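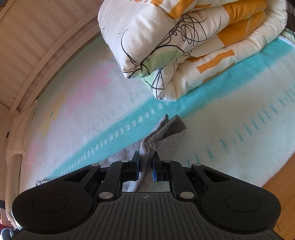 4 min read

Weighted blankets, cooling sheets and other bedding claims: your questions

By Firdevs Soylu
Updated 11/21/25

I get a lot of mail about bedding, and most of it starts with an ad somebody saw. I've sorted the ones that keep coming back. I don't sell any of this stuff and I buy what I try.

Does thread count matter?

Up to a point, and the point comes early. A very low count feels scratchy. Past a few hundred, sellers get there by counting every ply of a twisted yarn as its own thread, and you end up with a heavy sheet that traps heat. Look at the fiber and the weave first. If the package shouts a number and whispers the fiber, put it back.

Do cooling sheets cool you?

They feel cool when you first touch them. So does a kitchen counter. Once your body has warmed the fabric, the effect is mostly gone, and I have yet to see a brand that wants to talk about hour three. I slept on the Nenimow set for 18 nights in a warm room. Nice sheets, smooth, a bit slippery. I woke up just as sweaty as I do on plain cotton percale, and I paid a lot more for it.

Is a weighted blanket worth the money?

Some people love them and I'm not going to argue with anyone who sleeps better. What I don't buy is the rule about ten percent of your body weight, which gets repeated everywhere as if it came from a lab. Try a friend's for a week. And check whether it fits in your washer before you order, as a 20-pound blanket full of water is a miserable thing to haul out of a drum. Don't put one on a small child at all.

What about sheets with silver in them, so you can wash less often?

Wash your sheets. The silver may slow down some bacteria. It does nothing about skin flakes, drool or the crackers you ate in bed. The Jilham website says its sheets stay "fresh" for a month – fresh according to whom? I asked twice and got a coupon.

How often should I wash a duvet, then?

The cover, as often as the sheets. The duvet itself, a couple of times a year if you use a cover, more if you have pets or a leaky kid. Big machines at a laundromat do it better than the one at home. Dry it longer than you think you need to, break up the clumps by hand, then dry it again. I don't bother with tennis balls. I've run loads with and without and couldn't tell which was which.

Are "hypoallergenic" blankets different from normal ones?

Mostly the word is different. There's no single test a blanket has to pass before a company prints that on the tag. If dust mites are your problem, tightly woven zip covers for the mattress and pillows are a better place to start, along with hot washes. Ask your doctor, who unlike the bedding company has met you.

Why do my towels and fleece throws go stiff?

Too much detergent, usually, and then too much softener to fix it. Use half of what the cap suggests for a few washes and skip the softener. If you have hard water you may need a bit more than half. The cap lines are drawn by people who sell detergent.

You were rude about Cusi in March. Have you changed your mind?

A little. I said the comforter would go flat in a season and it hasn't. It has shed 8 or so tufts of filling through one seam, which I've sewn shut, and the "lifetime" guarantee still requires the original box. Who keeps the box?

And the Julia mattress topper?

Still no. It smelled for 31 days with the window open. Their FAQ calls that "new product scent."

Can I send you something to review?

No, but you can send a question. Tell me what the label says word for word, including the small print on the back, and what you paid. Please don't mail me fabric samples – I have a drawer full and they all feel fine.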